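The Return of the Shared Workroom

In many mid-sized towns, the spare room has disappeared. Apartments are smaller, garages have been turned into bedrooms, and the dining table is now a desk for much of the week. One result is a steady rise in demand for shared workrooms, where members pay a monthly fee for access to a good table, strong light and a place to leave a project overnight.

The Arkia workroom in Pacheco is among the older examples. It opened in a former shoe warehouse with 45 members and now has 312. Its members include bookbinders, model makers, quilters and people who repair lamps and radios. The waiting list for evening hours is longer than the one for weekends, a pattern the management attributes to parents of school-age children.

Fees are set in two bands. Daytime members may use the rooms until 4 p.m., and full members may stay until the building closes at 10 p.m. Storage is charged separately, by the shelf. A small fund, renewed each August, covers the fees of members who could not otherwise pay them.

Much of the planning in such places concerns the table. A surface that suits a quilter is too low for a person who works standing, and a dark top makes small parts hard to find. When Arkia refitted its rooms, members were asked to rank their wishes. A pale, smooth work surface came first, ahead of heating and more outlets. The old benches, scarred by decades of use in the warehouse, were sold to a garden nursery. 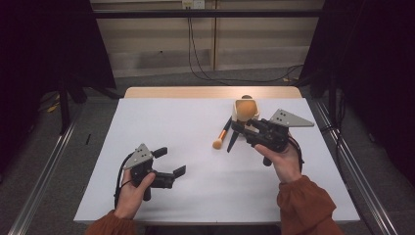 A white surface over a light wooden tabletop.

Noise proved harder to settle. Sewing machines and hammers do not share a room easily, and the first schedule, which divided the day by craft, satisfied few members. The present arrangement divides the building by floor. Loud work takes place at street level until 8 p.m., and the upper rooms are kept for drawing, binding and hand sewing. Complaints have fallen, although the stairwell still carries sound.

Urarel, a smaller town to the north, has taken another path. Its Plindasus program places worktables in existing public buildings, among them a library annex and a disused ticket hall. The program has 174 registered users and no building of its own. Costs are low, but users must clear their tables at the end of each session, and large projects are rarely attempted.

Both models depend on rent remaining stable. Arkia holds a long lease on 506 square meters, with several years still to run, and has begun talks with its landlord on a renewal. In Urarel, the ticket hall may be needed again if passenger service is restored. Users there have been told to expect a decision before winter, and the library has offered to extend its opening hours in the meantime.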